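How to put together a flat-pack shelf unit without losing the will

Quick version, as I did two of these in March and have already forgotten half of it. Mine was a Gellent, the tall narrow one, timber sides and metal shelves. Most of this goes for any make.

What you need

Cross-head screwdriver, a decent one. Rubber mallet. Tape measure. Small spirit level. Pencil. Old blanket or a bit of carpet to work on. Mug or jar lid for the screws. The little key in the bag is fine for the first few bolts and then it hurts.

Allow 40 minutes if you have done one before. Double it if not.

Before you start

Read the sheet right through once. Boring, do it anyway. Gellent print the steps in an odd order and step 6 should really come before step 4.

Tip the fixings out and sort them. Long bolts, short bolts, cam locks, shelf pins. Two of the bolt sizes look the same untill you hold them side by side. Bag 3 is the spare feet, leave it shut for now.

Check the wall as well. If it bows you want to know now. Skirting board deeper than the notch in the side panels? Then the unit will stand off the wall and you need a packer behind the top fixing. I used an offcut 30 mm thick, sanded the edges, can't see it.

Putting up the frame

1. Lay one side panel flat, holes facing up. Good edge towards you.

2. Screw in the cam bolts by hand. Stop when the collar touches the wood. Don't force them.

3. Fit the top and bottom rails. Turn the cams half way only. You want a bit of wobble at this stage.

4. Other side panel on top, line it up, tap down with the mallet. Work along from one end. If it sticks, lift it off and look for a bolt that has gone in crooked.

5. Stand it up. Two people if you can. Lift, don't drag, the feet snap.

6. Back panel in. Measure corner to corner both ways – same number, it's square. Different, push the long corner in and measure again.

7. Now tighten the cams all the way.

Shelves

Pins in first, all four, same height. Count the holes up from the bottom on each side and write the number on a bit of tape. I got one pin out by a single hole and spent ages blaming the floor.

Slide the shelf in on a tilt, one end up, then lower it. Go gently, the corners will mark the wood. Dents in soft wood can sometimes be steamed out with a damp cloth and an iron. Chipped paint on metal, you need touch-up. Provau do small pots in most colours, Verkis is cheaper but goes on thin so two coats.

Mine has shelf holes every 40 mm. Plenty for paperbacks, box files, whatever.

Fixing to the wall

Do not skip this one, espescially with children or a cat. Bracket to the top rail, mark through the hole, move the unit away, drill, plug, move it back, screw in. Plasterboard needs the proper plugs. I like the Dehghan ones with the wings, a bit fiddly but they hold. Check for pipes and cables first.

Heavy things low down. Leave it a week then go round the cams again with the screwdriver, they do settle. 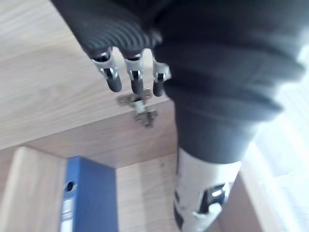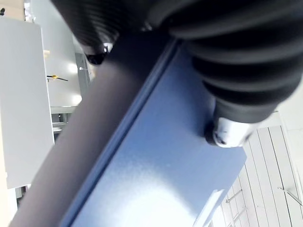
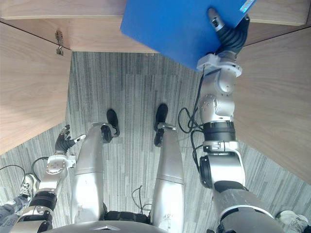
Light wood in the first and third, blue panel in the last one.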